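Ticket: Lower drawer on break-area cart will not stay closed
Product: Dalen drawer cart, gray metal, on casters
Opened by: Valter Kristiansen
Opened: July 21, 2025
Status: waiting for parts

Problem as reported

The lower drawer on our Dalen cart rolls open by itself. It started in March, a week or two after we moved the cart next to the counter. At first it only crept out a little overnight. Now it will come out far enough to catch your shin. The upper drawer stays shut and has never given us trouble.

We use the cart for snacks and water, so people lean on it all day. The drawers are supposed to hold napkins and paper cups. I have taken everything out of the lower one until this is sorted.

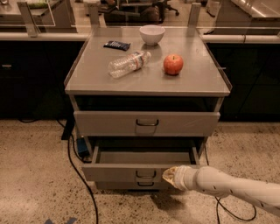 Lower drawer open and empty, upper drawer closed.

Reply from Skaria support

Thanks for the picture. Please check the following and write back with what you find.

Put a level on the bottom of the drawer, front to back. Lock the casters if yours have locks. Pull the drawer all the way out and look at the small plastic catch at the back of each runner. Wipe the runners with a dry cloth. Do not oil them – oil makes this fault worse on the Dalen.

Also let us know how much weight was normally in the drawer. The limit we give for it is 18 pounds.

Reply from Valter Kristiansen

Did all of that this afternoon.

Level: the cart leans toward the front a little. The floor slopes there, which I had not noticed before. I turned the cart 90 degrees to test and the drawer still opened, only slower.

Casters: no change locked or unlocked.

Runners: wiped, no oil. There was a lot of grit in the left one.

Catches: left one looks fine. The right one has a crack across it and I can move it with a fingernail.

Weight: never put it on a scale. We had a box of 300 napkins in there and a few sleeves of cups, so I would guess around 10 pounds at most.

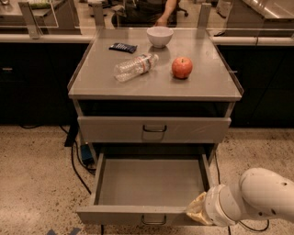 I also opened and shut the lower drawer several times with nothing in it. It closes all the way and you can hear one click where the upper drawer gives two. If I push hard on the right side it holds for a minute or so, then lets go. The handle is tight and the front panel is not bent as far as I can tell.

Is the catch something I can change myself, or does the whole runner have to come off?

Reply from Skaria support

One click means only the left catch is holding. The catch can be changed without removing the runner. You need a small Phillips screwdriver. We are sending a pair, so please replace both sides and keep the old left one as a spare.

Until the parts arrive, leave the lower drawer empty and put a strip of tape across the front when the cart is moved.

Parts requested: drawer catch, left and right, one pair. Ticket stays open until the customer confirms the fit.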